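Towel Folding, the March 2025 gallery

Well, we made it through another month of folding! For anyone new to these pages, I'm Yamila Urrutia, and I keep the gallery for our little towel folding club in Trukville. We started in January, when I got a stack of tan hand towels for next to nothing and decided I was finally going to learn how to make the things you find on the bed in a nice hotel. Swans, elephants, that kind of thing. Walid Farah, my neighbor and a much neater folder than I am, came along to the first evening to be polite and has been to every one after it.

The theme this time was rolls and roses. I know, I know, a roll sounds like nothing. You'd be surprised how many ways there are to get it wrong! My first ones were fat at one end and skinny at the other, like a carrot, and they fell open as soon as I let go. The trick (Walid's trick, I should say) is to fold the long side in first so you have a nice even strip, smooth it flat with your palms, and then roll slowly, keeping your thumbs in the middle. Pull a little as you go. If the ends start wandering off, unroll it and begin again, it only takes a minute.

The rose is really the same idea with a bit more attitude. You roll the first part tight for the heart of the flower and then loosen up, giving the strip a half twist every turn so the edge flops outward and makes a petal. Leave a bit of tail. You can tuck it under if you want the flower to sit up, or let it hang, which I like better.

A tan towel as a rose, and a tan towel rolled up plain, both at the glass table: 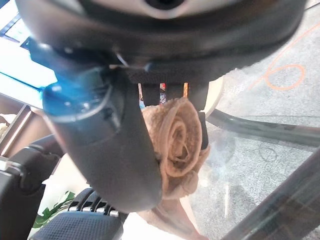
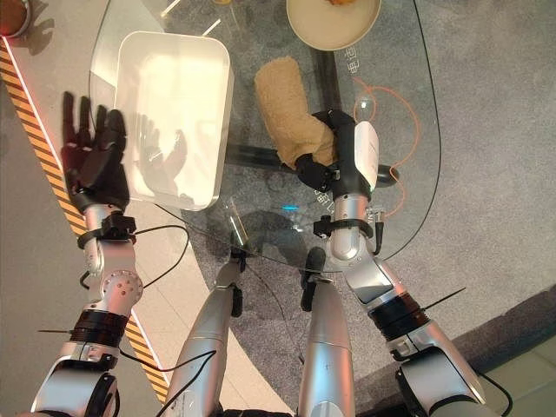 I've had a few messages asking which towels work best, so let me get that out of the way. Thick and fluffy is lovely for the bathroom and a pain for small roses, because you run out of length before you have any petals. Go for a hand towel that's on the thin side and has been through the wash plenty of times. Mine are from Pidska, the discount place out past the gas station, and they've been folded and unfolded so much by now that they practically know the way themselves. Skip the fabric softener, by the way. It makes everything slippery and the coils slide apart.

Color is up to you. I'm fond of tan, and Walid keeps saying we should do a batch in dark red so they look like proper roses. He may get his wish, if Awad Linens ever gets the red ones back in stock (I've called twice!). White is pretty too but shows every fingerprint, so wash your hands after the cookies, please.

If you're doing these for guests, a plain roll stands up nicely in a basket with a few others packed in around it. A rose looks best by itself on a folded bath towel. I made four for my sister's guest room and she wouldn't let anybody use them, so her visitors ended up drying their hands on a dish towel for the whole weekend.

Next time we're trying the elephant, which needs two towels, a bath size for the body and a hand towel for the head. The ears are where people get stuck. Bring your own towels if you can, and a couple of clothespins to hold the legs while you work on the rest.

We meet in the evening, same door as always, and there's parking behind the Truleo building if the street is full. If you have folds of your own to add to the gallery, send them over and tell me what kind of towel it was, I always want to know. And if somebody has a way to make a swan's neck stay up for longer than it takes to leave the room, please, please write to me.

Yamila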